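Clerka Hand Grippers: Questions Before You Order

How many grippers should we plan for?
Two for each work table, plus one spare for the whole room. The Burndale office ordered 5 in January and this was enough for two tables.

What else belongs in the budget?
Finger pads, first of all. They get scuffed and you will replace them. Put also a line for practice objects - paper cups are cheap, and ribbed ones give the pads something to hold. 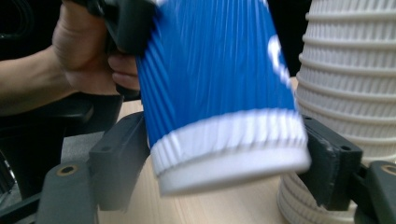
One buyer from the Kennedy site wrote to us that the cups were never the problem, the pads were: they had planned one set per gripper and needed a second set before the first order was even paid. We now advise two sets.

What does a set of pads cost?
A set is 113 dollars. Shipping is separate.

Can we rent first?
Yes, through Zirari, for 180 dollars per week. The rent is not taken off the price if you buy later.

Do we need a special table?
No. Any steady table will do, but please measure it before you order the clamps.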